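Bukach Grip Trials

The Bukach Grip Trials are a long-running comparison of robot grippers, carried out with tools that a person holds and moves by hand while a camera on the tool records the work. They take their name from the Bukach workshop, where the first round was held one July, and they have grown into a friendly (if sometimes rather slow) way of finding out which fingers cope best with ordinary household goods.

Background

Early rounds used a single pair of bare fingers from Todeo, which did nicely with firm boxes but had a habit of letting go of anything slippery. Strebel then offered a padded pair, and Fevine followed with a wider set meant for bulky things, so that by the second year there were 4 designs to compare, counting a home-built one that people still speak of fondly!

Method

Each design is given 1,000 grasps, spread over homes and workrooms so that the light, the floor and the clutter are never quite the same twice. Goods are packed together in an open box, with soft things beside stiff ones, and the operator lifts them out one at a time. A grasp counts as good if the item stays put for 2 seconds in the air.

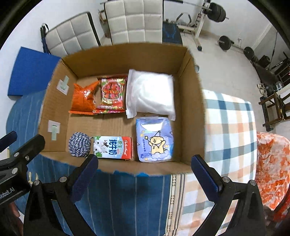
Crinkly snack bags have always been the hardest to score fairly, as a finger may catch only a fold of the wrapper and still carry the whole bag. Yarn is kinder, and small milk cartons are a good test of how evenly the two pads press.

Results

The published set holds 3,413 grasps, the home-built design having been retired early with a cracked hinge. Padded fingers did best on cartons and tissue packs, while the wide Fevine set was ahead on pillowy bags, though it often bumped the box walls on the way in.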